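Demonstration area checklist - Kalgate open day, July
Floor station 5, parcel pickup
Checked by: Sharon Mutiso
Walk-through started 8:15 a.m., visitors admitted from 10:00

1. Stop button within reach of operator - OK. Tested twice, once from the visitor side.
2. Visitor line taped on floor - OK. Tape lifting near the door, pressed back down. Replace before the afternoon group.
3. Arm speed limited to demonstration setting - OK. Confirmed on the pendant by the Prulside technician.
4. Payload limit posted - NO. Sign still shows the limit for the old gripper. New sign to be printed in room 309.
5. Gripper fingers checked for cracks and play - OK.
6. Power cables covered where people walk - OK.
7. Boxes suitable for gripping - SEE COMMENT.
8. Pickup area free of small items - NO. See comment.

Comment on 7: Strap ends must be tucked in or cut before a box is used. The strap on the peach box has loose tails, and they lie across the orange box next to it. Part of the knot is frayed. Either retie it with the tails under the strap or take this box out of the set.
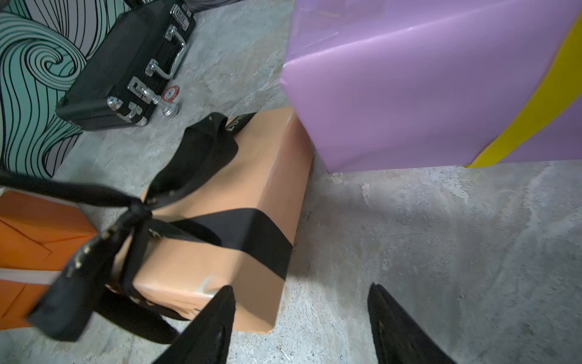
Item 7, peach box with black strap, gripper fingers in front. Black case at upper left.

Comment on 8: Small red and white token and a small metal knob on the floor by the black case. Pick up both. The case goes back behind the wall panel - it should not stay on the pickup floor during a run. The purple box is nearly touching the peach one, so move it back a hand's width.

9. First aid kit and extinguisher in place - OK.
10. Operator briefed on what to say if a child crosses the line - OK. Stop first, talk second.

Result: station 5 may open once 4, 7 and 8 are closed. Recheck at 9:40 a.m.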